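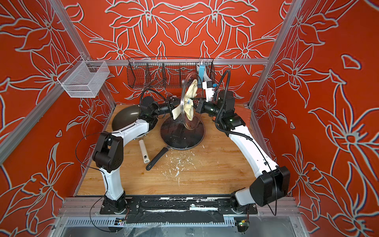

Bit-na Hong writes that the calculator told her two rolls, and that she would like to know what kind of wall it had in mind.

Ticket 268
Product: Imley room calculator (web)
Pattern: Mösli, large lily, orange-red
Status: Closed, see last entry
Opened: 12/17/23

Original report, from the customer form:

I put in the width and height of each wall the way the page asks. I picked Mösli from the list. It said two rolls. I have hung wallpaper before, and two rolls of anything with flowers this size will get you one wall and a bad mood. I went back and picked Stultby, which is the little gray stripe, same measurements, and it gave me eight. The stripe doesn't even need matching. I have not ordered. Please tell me which of these numbers is the joke.

Entry 1, support
Thanked the customer. Asked for browser, measurements and whether she had ticked "include waste," because the script makes me ask and the script was here before I was.

Entry 2, customer
Sent all of it. Waste was ticked. She also sent the measurements converted to metric, in case we were a metric company. We are not consistently anything, but I appreciated it.

Entry 3, support
Reproduced on the first try, so there goes my plan of blaming her browser. Same walls, same result: Mösli two, Stultby eight. Tried plain lining paper for a baseline and got eight again. The calculator believes a large drop-match lily needs less paper than a blank sheet. I would like to live in that house.

Cleared the cache anyway. Cleared it again after lunch. Both times it came back exactly as wrong as before.

Entry 4, support
Looked at how the number gets made. The page takes the wall height, adds trim at the top and bottom, rounds that up to the next full pattern repeat, and works out how many strips come off a roll. Then it divides the strips you need by the strips you get. My aunt did this with a pencil on the back of the door and was never once down for maintenance.

For Mösli the strips-per-roll figure is huge. Somewhere in there it thinks each strip is very short. Sent to the web team with the subject line "Calculator thinks walls are knee high."

Entry 5, web team
Changed subject line to "Incorrect roll estimate (Mösli)." Asked if it happens with all patterns.

Entry 6, support
See entry 3. It does not happen with all patterns. It happens with the one that has two dots over the o.

Entry 7, web team
Cannot reproduce. Estimate looks correct on our side.

Entry 8, support
Asked what they typed. They typed Mosli. There is a Mosli in the test catalog, without dots, left over from before somebody in marketing found the key for it. It has all its numbers filled in and behaves beautifully. No customer can buy it.

Entry 9, web team
Confirmed. The live page looks up the roll data by pattern name. The dotted name does not match anything in the measurements table, so it falls back to a default row. The default row turns out to describe our border trim, the narrow stuff that runs around the top of a nursery. The calculator has been hanging border strips on the customer's wall and reporting that there is plenty left over.

Entry 10, support
Wrote to the customer. The form cuts replies off at up to 500 characters, so the apology and the explanation had to fight over the space. The explanation won. Told her neither number was safe, since the eight was for a stripe, and asked her to hold off while we did it by hand.

Entry 11, support
Called the Skosness warehouse, which keeps the printed spec sheets in a binder and has therefore never had this problem. They read me the repeat and the match type over the phone. I worked it out on paper, then had them work it out separately without telling them my answer. We agreed. It is more than eight. Put the real figure in a separate email to the customer, with the sum shown, in case she would rather check it than trust us. I would check it.

Also asked Skosness to set her rolls aside from one batch. This red is known to wander a little from one printing to the next, and finding that out halfway across a wall is no fun.

Entry 12, customer
Says she did the sum herself before my email arrived and got the same answer. Asks whether anybody went ahead and bought two.

Entry 13, support
Good question, and one I had been hoping to get to after the weekend. Pulled the Mösli orders going back to October. Several are for two rolls. Most of those were followed, a week or so later, by a second order from the same address with something pointed in the comments box. I have written to all of them. Anybody whose second order came from a different batch gets a free swap — the return label is on us.

Entry 14, web team
Fix is live. Lookup now goes by product number. If the data is missing, the page shows "Please contact us for an estimate" and the border row is no longer the default for anything. Test Mosli deleted.

Entry 15, support
Checked the lily, the stripe, the lining paper and the border. Lily matches the pencil sum. Border still correct, for borders.

Reply limit on the form reported separately. That ticket has been open longer than I have worked here.

Closing this one. Customer has ordered and wants to know if the paste calculator is any better. Opened a new ticket.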